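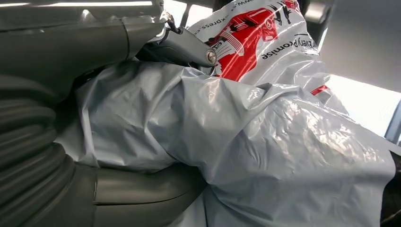
Maricruz Ochoa thinks I drive the arms like someone trying to get a cat into a carrier, and that the demos will teach the policy to do the same. She wrote this in the margin of the last entry, underlined. She would like fewer corrections per grasp and a pause before the hand closes. Noted, and mostly fair.

November, started 2:00 p.m.

Parcel station again, remote control all session. Task as before: take a soft mailer, put it on the scan platform with the waybill up, pass it on to the belt. The column by the platform says waybill up in Chinese, in case the operator forgets. The operator forgot on 9 takes. All 9 marked fail, kept with the labels.

Slippery bags are still the worst. From the wrist view everything is shine and folds, and I can't judge depth until the bag is already against the arm. What worked better: come in lower than feels polite, stop, look at the head view, then close. I was skipping the look. Dewanti replayed take 3804 for me at half speed and I'd rather not discuss take 3804.

Waybill down is its own problem. Flipping with one hand is a circus act. Two hands works if the left holds a corner and the right waits open until there is something to hold. My right kept wandering off to help early. Prakash suggests we record the flip as a separate skill and join them up afterward. I'm against it on principle and will probably be doing it by Friday's equivalent, whenever the build lands.

Changed the pedal mapping so the clutch is on the left foot. Two takes lost to my right foot, which hadn't been told.

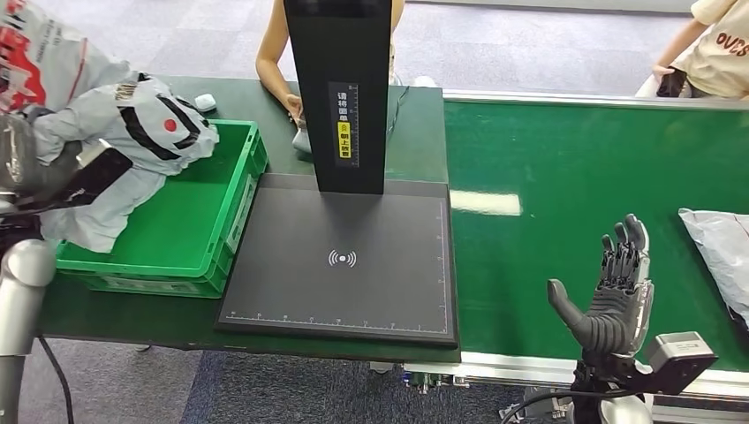

Cloth went into the mix for the second half, on the theory that anything limp should be practiced together. Cloth is more forgiving than film at the pinch and much less forgiving at the release. It hangs on to the gripper, you shake it, and now there is a shake in the demonstration. Engelbert wants shakes cut out in the edit. I want them left in until we know whether the policy needs one too. Unresolved. We each wrote our opinion on the whiteboard and went for coffee.

Lag on the left arm felt worse toward the end. Could be the link, could be me. Swapped seats with Liudmyla and she said it was fine, so draw your own conclusions.

To do:
Ask Dronari about the lag log anyway.
Agree on a naming rule for waybill-down takes before there are more of them.
Try the pause. Count it out loud if necessary.
Batch goal is still 1000 clean takes. Mine are currently the other kind.

Left at 6:10. Arms parked, pedals unplugged, Maricruz's note taped above the operator's chair by persons unknown.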